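Lunde two-finger gripper, three weeks in
Reviewed by Colleen Petrenko, 2020-10-10

The Lunde arrives in a box big enough for a microwave, most of which is foam. Inside are the gripper, a cable, a bag of screws and a manual that spends 40 pages on safety and 2 on how to open and close the thing.

I came to it from the Costex parallel jaw, a solid lump that squeezes whatever you put in front of it and has never hurt my feelings. The Costex goes straight in and straight out. The Lunde swings its fingers on links, so the tips move down a little as they close, and you have to allow for that or you'll poke the table. I poked the table. Marlene Perron had warned me, so I couldn't even complain.

Setup on our Zalovley controller took an afternoon, 3 firmware updates and one phone call to Regula Ortner, who sold us both grippers and sounded sorry about only one of them. Once it was talking, it was quick and quiet. Force control is fine in the middle of the range and moody at the low end.
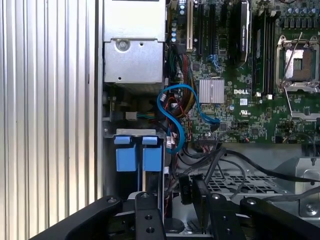
Computer teardown is what we bought it for, and old desktops are where it earns its keep. The slim fingers fit in places the Costex can only look at. Rigid stuff with a decent edge suits it best, and the blue handles at the drive bay are about as friendly as a target gets. Cables are another story. That bright blue flat one, looping over the side of the board, is easy for the camera to find and a pain to grip without dragging its neighbors along.

Fingertip pads are extra, naturally. Order them anyway, and order the longer cable too.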